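Two-Arm Manipulation Lab
Handout 4: Good practice for simulated tabletop tasks
Instructor: Rocío Mansilla
Revised Jun 11, 2025

Read this before you book time on the Plosto cluster. It replaces the April version. The section on contact rules is new, and the part on naming has been cut down to what people were using.

1. What the rules cover

These rules apply to any run in the simulated kitchen table setup, with one arm or two. They don't cover the real cell in the Harahap building, which has its own safety sheet and its own sign-off. Passing this handout does not let you run hardware.

We hold simulated runs to nearly the same standard as real ones. A policy trained on careless runs will be careless when it is moved to the real arms, and by then it is hard to find out which runs taught it that. If you wouldn't do something next to a real microwave, don't do it next to a rendered one.

2. Before the run

Load the scene from the shared list. Don't edit a shared scene in place. Copy it, give the copy a new number, and write down what you changed.

Check that every object rests on the table. Objects that start a little above the surface will drop and bounce in the first steps, and objects that start a little below it will be pushed out sideways. Let the physics settle for 123 steps with both arms still, then look again. If anything has moved more than you would accept on a real table, fix the start pose and repeat.

Set the random seed and record it. A run without a seed cannot be repeated and will not be graded.

Check the lighting. Hard or soft shadows are both fine, but use the same setting for a whole batch unless lighting is what you are studying.

3. Contact rules

One arm holds, the other waits or helps. If the right gripper has closed on an object, the left arm must not touch that object unless the task is a handover. While it waits, the left arm stays at its own side of the table and does not reach across.

Grip tall cartons on the body, never on the folded top. The top is thin in the collision model and fingers can pass partway through it. Close until you have contact on both sides, hold for 19 steps, and only then start the lift. 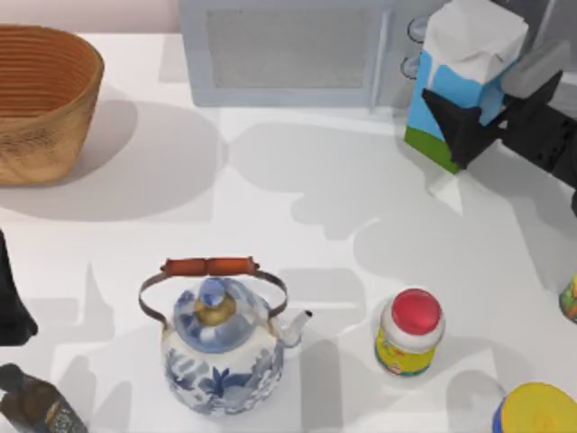 Keep the carrying path clear of anything with a spout, a handle or a narrow neck. A teapot is the usual problem. Its wire handle stands well above the lid, and a path that clears the lid can still catch the handle. Plan for the highest point of the object, plus a margin. The same goes for the arm itself: the gripper may pass over a jar safely while the link behind it does not.

Don't push an object with the back of the hand to make room. If you need room, pick the object up and place it somewhere else, and log that as a separate step.

Fragile objects count as fragile in simulation. Porcelain and glass are tagged in the object list. Any hard contact with a tagged object ends the run as a fail, even if the object is still standing afterward.

4. Limits

A single run may last up to 2000 steps for one arm and 4000 for two. A run that reaches its limit is a timeout. Timeouts are kept and labeled as such. They are not fails, and you should not mix the two in your results table.

Don't raise the limit to rescue a slow policy. Report it as slow.

5. Logging

Each run needs a scene number, a seed, the task in one plain sentence, the outcome, and your initials. Write the task the way you would say it to a person: "put the milk in the basket" is good, "task_b_final2" is not.

Keep the failed runs. Last year two groups deleted theirs before the review, and we had no way to check the success rates they reported - both groups had to run everything again.

If you use the Worow viewer, export the joint log as well as the video. Video alone does not show contact forces. The Bistilov plug-in writes both by default, but it drops the left arm's log when that arm hasn't moved, so check that both files are there.

6. When to stop a run

Stop at once if two solid objects overlap and stay that way, if an arm starts to shake while holding still, or if an object leaves the table. Mark the run as invalid and note the step number. Don't reset the scene halfway and carry on.

Reading for next time: the first two sections of the handover notes. Bring one of your own failed runs, with its log, ready to replay.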